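Ticket 596: Hot water pressure drops at upstairs flats, Pilkington block
Status: Closed
Category: Plumbing / hot water
Site: Korkero Lettings, Drurkville
Opened by: Evie Bellamy

Reported problem

Tenants in flats 7 to 10 say the hot water goes to a trickle in the mornings. Cold is fine at every tap. Flats 1 to 6 have no complaints. It started in May, after the boiler service, and has got worse. Flat 9 also says the shower cuts to cold when someone next door runs a bath.

Already tried before this ticket: boiler reset, timer checked, tap filters cleaned in flats 8 and 9. None of it helped.
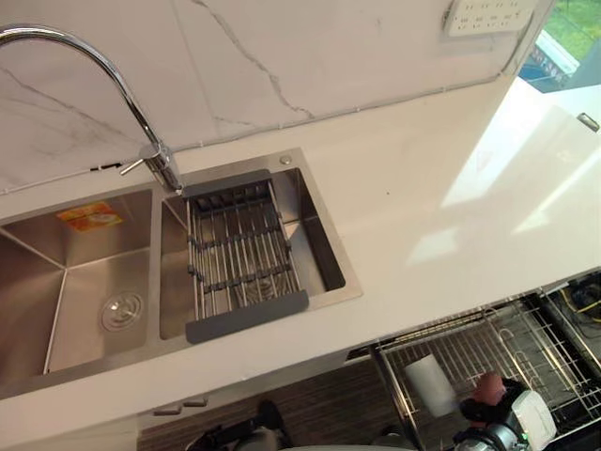

Kálmán Major
Maintenance engineer, Korkero Lettings

First visit. Started in flat 10, which is the furthest from the plant room. Filled a measuring jug at the kitchen tap, cold then hot, and timed both. Cold filled in 10 seconds. Hot took more than three times as long. Same test in flat 7 gave a better hot flow but still poor.

Isolation valves under the sinks were fully open in all four flats. Took the flexible hose off the hot side in flat 10 and ran it into a bucket with no tap attached. Still slow, so the tap is not the cause. Put it back with a new washer.

Plant room: boiler at working pressure, no fault codes. The cylinder stat was set correctly and the cylinder was up to temperature. Nothing in the service notes about the pipework being touched.

Next step is the riser. I need the cupboard on the second floor landing opened and the key isn't on the board. Evie, can you find out who has it?

Evie Bellamy
Property manager

The decorators had it. It's back on hook 4 now. Flat 8 has asked whether they will be without water again, as they have a baby. Please give me a day's warning if you need to shut anything off and I'll put a note through the doors.

Kálmán Major

Second visit. Riser cupboard opened. There is a strainer on the hot feed just before it splits to the upper flats, and it isn't on the drawing we have. The drawing shows a straight run of 22 mm pipe from the first floor up. Somebody has also fitted a Tiltum balancing valve after the strainer. The dial on it was nearly shut.

I opened the valve to the halfway mark and tested again in flat 10. Better, but the jug still took twice as long as the cold. That leaves the strainer. I can't clean it without draining the riser, which means no hot water upstairs for a morning.

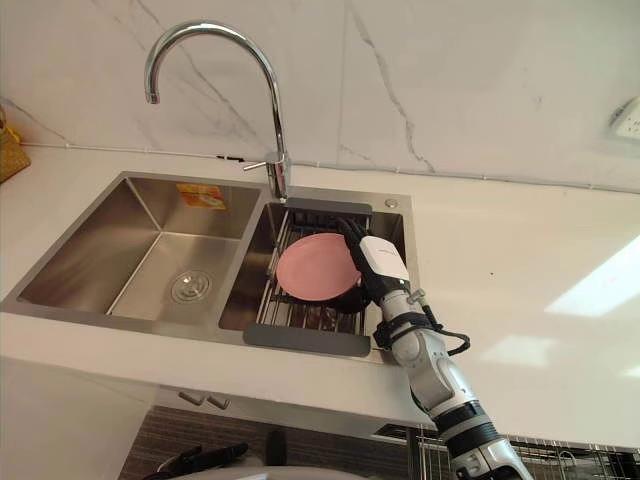 Flat 10 can be used as the test point again, as the tenant is happy for me to let myself in. I'd like to do the work on 28th June, starting at nine. Cold water will stay on throughout. Please tell flats 7 to 10 to keep their hot taps closed until I knock, or they will pull air into the pipe and get spluttering for the rest of the day.

Evie Bellamy

Notes are through the doors and flat 8 has replied to say that's fine. Do you need a part ordering?

Kálmán Major

Yes please, one replacement mesh and a seal for a 22 mm strainer. I have the jointing paste.

Work done as planned. The strainer was packed with scale and black grit. Old mesh was split down one side, so fitted the new one. Refilled slowly and bled each flat in turn from the bottom up. No leaks after an hour.

Jug test in flat 10: hot 12 seconds, cold 10. Flat 7: both 10. Ran a bath in flat 8 with the shower on in flat 9 and the shower stayed hot.

The Tiltum valve is left at halfway with a tag on it. Please don't let anyone turn it down again without ringing me. I've marked the strainer and the valve on the drawing and put a copy in the plant room. It needs cleaning once a year, so I've added it to the boiler service sheet.

Evie Bellamy

All four flats contacted a week later. No further problems. Part cost charged to the block account. Closing the ticket.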